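School trips and outdoor learning – Equipment and bags
Thread: Drawstring bags or small backpacks for a class trip?

marlow_tern
Posted Aug 24, 2025

Hello everyone. I teach second grade and I am responsible for the trip bags this year. Until now each child brought a bag from home, and it was always a mess. Some bags were bigger than the child, and one boy came with a plastic shopping bag that broke before lunch.

The school gave me a budget of $900 and I need bags for three classes. I am comparing the Callow drawstring bag and the Renlow mini backpack. The Callow is cheaper and it dries fast. The Renlow has real straps and a pocket for the water bottle, but with the Renlow I can buy only enough for two classes. 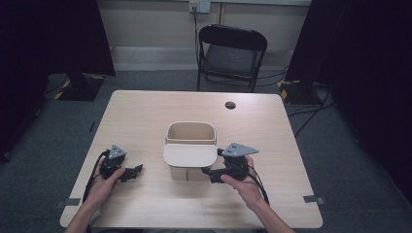 My other question is about storage. Between trips the bags must live in the classroom, and I have one shelf free, not very deep. Did anybody manage to keep a full class set in such a small place? I would like to order before the fall trips, so all advice is welcome.

pinecone_room4
Reply 1

We have the Callow bags since March of last year. They are fine for a short walk to the park. For a full day I do not recommend them. The cords are thin and they cut into the shoulders when there is a lunch box and a full bottle inside. My students complained a lot, and in the end I carried four bags myself.

On the storage: fold them flat and put them in a shoe box. A class set fits without problem.

hobb_lane
Reply 2

I do not agree with the reply before me. A child of seven should not carry so much that the cords hurt. We give a list to the parents: one sandwich, one small bottle, one rain jacket. With this list the drawstring bag is enough for the whole day, and we walk a lot. The money you save can pay for the bus.

pinecone_room4
Reply 3

The list is a good idea, but do your parents really follow it? Mine do not. I wrote "small bottle" and I still saw bottles almost as long as my arm.

hobb_lane
Reply 4

Most of them, yes. In the first year it was difficult. Now I send the list two times, and I write the size of the bottle on it.

quietferry
Reply 5

I can add something about the Renlow. We bought 20 and after two years the zippers are still good. The buckle on the chest is hard for small fingers, so you will spend some time closing buckles in the morning. Also please look at the color. We took dark blue because it hides the dirt, and in the forest I could not see the children well. I would take yellow or orange now – the dirt comes out in the washing machine anyway.

Ask the seller for a school price. We got 10 percent less only because I wrote a polite email.

marlow_tern
Reply 6

Thank you all, this is very helpful. I did not think about the color. I will ask for the school price today. To hobb_lane: could you share your list? I made a first version of what I want to do:

1. Write to both sellers and ask for one sample bag.

2. Fill each sample with a normal lunch, a bottle and a jacket, and let a few children wear it around the playground. 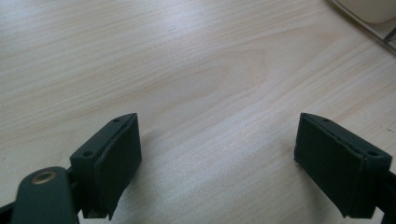
3. Decide with the other two teachers, and order the bright color.

4. Put a number on each bag, no names on the outside.

hobb_lane
Reply 7

Good plan. I will send you the list in a private message. For the numbers use a fabric pen. The stickers we had came off in the first wash.

quietferry
Reply 8

Number four is important. At our school the names must not be visible to strangers, so we write them on the inside label. But I would put the school phone number on the outside. One of our bags stayed on a train and it came back to us the next week.

pinecone_room4
Reply 9

I still say backpack, even if you can buy for two classes only. The three classes do not go on the same day, or do they?

marlow_tern
Reply 10

Two of them go together and the third goes one week later. So sharing is possible, if somebody washes the bags in between. I will ask the others what they think about it.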